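## 4. Configurar el entorno de pruebas con Bredach

En esta sección vamos a instalar el ejecutor de pruebas Bredach, conectarlo a un proyecto construido con Kneath y ejecutar una primera prueba de integración. Se supone que usted ya terminó la sección 3 y que el comando `kneath build` termina sin errores en su máquina.

Las instrucciones son iguales para Linux y macOS. Para Windows hay dos diferencias y están indicadas en el paso donde corresponden.

### 4.1 Antes de empezar

Compruebe lo siguiente:

- Tiene permiso de escritura en la carpeta del proyecto.
- El puerto 1710 está libre. Bredach lo usa para hablar con los procesos de prueba.
- El puerto 1316 está libre también, pero solamente si va a usar el panel de resultados (apartado 4.5).
- La variable `KNEATH_HOME` existe y apunta a la carpeta de instalación, no a la subcarpeta `bin`.

Para ver el valor de la variable:

```
echo $KNEATH_HOME
```

En Windows el comando es `echo %KNEATH_HOME%`.

> **Precaución:** si en su máquina ya existe una versión anterior de Bredach, desinstálela primero con `bredach remove --self`. Dos versiones en la misma ruta comparten la carpeta de caché y la más antigua puede borrar archivos de la nueva.

### 4.2 Instalar el ejecutor

1. Abra una terminal en la raíz del proyecto, es decir, en la carpeta donde se encuentra el archivo `kneath.conf`.

2. Agregue la dependencia al archivo `kneath.conf`, dentro del bloque `test`:

 ```
 test {
 runner = "bredach"
 scope = "test"
 folder = "pruebas"
 }
 ```

 Fíjese en el elemento `scope`. Con el valor `test` la biblioteca no entra en el paquete final, y esto es lo que queremos casi siempre.

3. Descargue las dependencias:

 ```
 kneath fetch
 ```

 La primera descarga puede tardar varios minutos. Si la conexión se corta, repita el comando - la descarga continúa desde donde quedó.

4. Verifique la instalación:

 ```
 bredach --check
 ```

 La respuesta correcta es una sola línea con la palabra `ready`. En Windows aparece una segunda línea con la ruta del intérprete, y es normal.

> **Nota:** si el comando responde `runner not found`, cierre la terminal y abra otra. La ruta nueva no se carga en las terminales que ya estaban abiertas.

### 4.3 Crear el archivo de configuración

Bredach lee su configuración de un archivo llamado `bredach.conf`. No se crea solo, hay que crearlo a mano o con el asistente. Yo recomiendo a mano, porque el asistente escribe muchas opciones que después hay que borrar.

1. Cree el archivo en la raíz del proyecto con este contenido:

 ```
 port = 1710
 workers = 4
 timeout = 24
 report = "salida/informe.txt"
 ```

2. Revise el valor de `timeout`. Se expresa en segundos y se aplica a cada prueba por separado, no al conjunto completo. Para pruebas que consultan una base de datos remota, 24 segundos pueden ser pocos.

3. Ajuste `workers` al número de núcleos de su procesador. Un valor más alto no produce error, pero los procesos esperan unos por otros y el resultado es más lento.

4. Guarde el archivo con codificación UTF-8 sin BOM.

> **Precaución:** no escriba contraseñas en `bredach.conf`. Este archivo se guarda en el repositorio junto con el código. Para los datos de acceso use el archivo `bredach.local`, que debe estar en la lista de archivos ignorados.

Si trabaja en un equipo con varias personas, conviene que todos usen el mismo valor de `timeout`. Cuando cada uno tiene un valor diferente, una prueba pasa en una máquina y falla en otra, y se pierde mucho tiempo buscando un error que no está en el código. 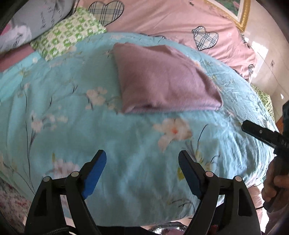

Las opciones que no aparecen en el archivo toman su valor por defecto. Para ver la lista completa con los valores activos en este momento, ejecute `bredach --show-config`. Las líneas marcadas con un asterisco son las que vienen de su archivo, y las demás son las de fábrica.

### 4.4 Escribir y ejecutar la primera prueba

Usaremos como ejemplo una clase pequeña, `Tarifa`, que calcula el precio de un envío. Si usted siguió la sección 2, ya la tiene en la carpeta `fuente`.

1. Cree la carpeta `pruebas`, con minúsculas. El nombre debe coincidir exactamente con el valor de `folder` en `kneath.conf`.

2. Dentro de la carpeta cree el archivo `tarifa_prueba.kn`:

 ```
 use bredach
 use fuente.Tarifa

 before {
 tarifa = Tarifa(base: 200)
 }

 case "suma el recargo por zona" {
 total = tarifa.calcular(zona: 3)
 expect total == 212
 }

 case "rechaza una zona negativa" {
 expect_error tarifa.calcular(zona: -1)
 }
 ```

 El bloque `before` se ejecuta antes de cada caso. Por eso los casos no comparten estado, y se pueden ejecutar en cualquier orden.

3. Ejecute las pruebas:

 ```
 bredach run
 ```

4. Lea el resultado en la terminal. Debe ser parecido a este:

 ```
 tarifa_prueba
 ok suma el recargo por zona
 ok rechaza una zona negativa
 2 cases, 0 failed
 ```

5. Ahora cambie el valor esperado a 213 y ejecute otra vez. La prueba debe fallar y mostrar los dos valores, el esperado y el obtenido. Este paso parece innecesario, pero le confirma que Bredach está leyendo el archivo correcto. Después devuelva el valor a 212.

> **Nota:** si aparece el mensaje `0 cases`, revise el nombre del archivo. Bredach solamente busca archivos que terminan en `_prueba.kn` o en `_test.kn`.

Para ejecutar un solo archivo, escriba su nombre sin la extensión: `bredach run tarifa_prueba`. Para un solo caso, agregue la opción `--case` y una parte del texto entre comillas.

### 4.5 Activar el panel de resultados (opcional)

El panel Skenamlow muestra los resultados en el navegador y guarda el historial de las ejecuciones. No es necesario para las secciones siguientes.

1. Instale el complemento con `bredach add skenamlow`.

2. Agregue estas líneas al final de `bredach.conf`:

 ```
 panel {
 enabled = true
 port = 1316
 }
 ```

3. Inicie el panel con `bredach panel` y deje abierta esta terminal.

4. En el navegador abra la dirección `http://localhost:1316`. En la primera visita la tabla está vacía. Ejecute las pruebas en otra terminal y actualice la página.

> **Precaución:** el panel no pide contraseña. No lo active en un servidor al que se puede entrar desde fuera de su red.

### 4.6 Problemas frecuentes

| Mensaje | Causa probable | Qué hacer |
|---|---|---|
| `port 1710 in use` | Quedó un proceso de una ejecución anterior | `bredach stop --all` y repetir |
| `config unreadable` | El archivo tiene BOM o tabulaciones | Guardar otra vez en UTF-8 y usar espacios |
| `case timed out` | El valor de `timeout` es bajo | Subirlo, o revisar si la prueba espera una respuesta que no llega |
| `scope mismatch` | El elemento `scope` falta en `kneath.conf` | Volver al paso 2 del apartado 4.2 |

Si su mensaje no está en la tabla, ejecute `bredach run --verbose` y guarde la salida en un archivo. Este archivo es lo primero que pide el soporte de Tamstead cuando se abre una consulta. Antes de enviarlo, búsquele rutas o nombres de usuario que no quiera compartir - el modo detallado los escribe completos.

En la sección 5 se explica cómo ejecutar las mismas pruebas en el servidor de integración. Necesitará el archivo `bredach.conf` de este apartado sin cambios, excepto el valor de `workers`.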